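**Two-arm bench build - shop meeting, Tuesday, April 17, 2018**

Back room at Hakasby, started late. Minutes of the February meeting taken as read.

**1. Bench**

Both arms now on their base plates, one each side of the butcher-block top, grippers facing in. Bins on the rack at the back. Middle of the bench to stay clear for work, please put your tools away.
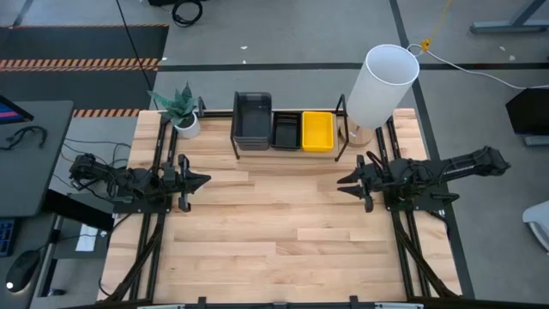 Vano asked if the cables could be tied back before anybody adds more, the left arm's wiring sits too low and will snag sooner or later. Agreed. Sleeve to be ordered from Pustthorpe, 246 cm, black if they have it.

Floor cables between desk and bench are a trip hazard, cover strip wanted there too. Left to next month - no money in the line.

**2. Baskets**

Yellow baskets stay as the standard load for the pick tests. Discussion on whether the gripper should go for the rim or the side slots. Rim prefered, slots too fiddly at our speeds.

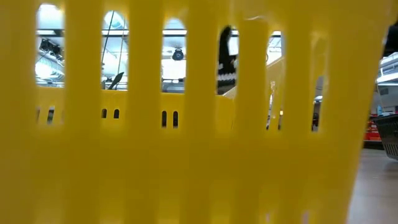 Speed cap stays at 50 percent untill the stop button is moved to the desk side. Somebody wanted 60, voted down. Two people at the bench for any powered run, same as before.

**3. Wrist camera**

Long talk. Close-up view is dim and shiny plastic is the worst of it - reflections get read as edges. Options: a small diffused light at the wrist, or tip the camera 45 degrees and live with the blind spot. Light first, it's cheaper. Hosseinzadeh bracket drawing to be reused, holes need moving.

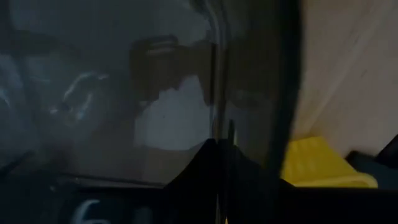 *Page last changed: Tuesday night, item 3 corrected*

Exposure settings to be written on the whiteboard whenever changed, not kept in your head.

**4. Other**

- Lamp stays on the bench for now
- Clamp handles to be checked before each run
- Shop key back on the hook after use

Closed 9:45. Next meeting same room, bring your own mug.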